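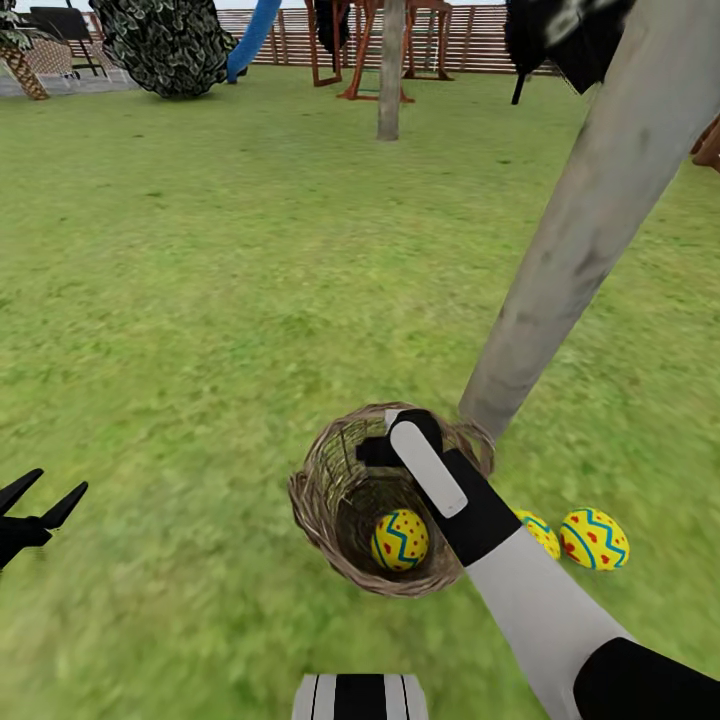

Slide 1. Title. Budgeting for a two-arm platform: what to settle before the purchase order.

Slide 2. Scope. Outdoor pick-and-carry only. The reference task is egg collection into a wicker basket on a lawn, run in simulation. One arm holds the basket by the rim, the other stays free for picking. Say early that no hardware has been ordered.

Slide 3. Why simulate first. The Zidport licence covers 12 months and is already paid. Arm hire is charged by the day, and a dropped basket costs a reset and nothing else. Grip force on woven material is the weak point - the contact model treats the rim as stiff. Do not quote success rates from it.

Slide 4. Suppliers. Two quotes in hand, Arkitz and Comen. Arkitz includes grippers and one spare set of finger pads. Comen prices them separately. Compare the totals, not the first page. Delivery from either is November at best.

Slide 5. Running costs. Allow for 1000 hours of use in the first year. Finger pads are a consumable and belong in the operating budget. Grass and damp are outside the standard warranty for both suppliers, so ask for the outdoor terms in writing. Add 10 per cent for freight and fitting.

Slide 6. Test plan. The Yule scene set has 158 layouts, almost all with trees or garden furniture. Hold the last 12 back for acceptance. Same layouts for both suppliers' arm models.

Slide 7. Decision needed. Hire or buy. Hire is cheaper up to the end of the pilot, then it is not. Show the crossover chart, leave it up for questions.

If short of time, skip 6. Spare slide on insurance at the back.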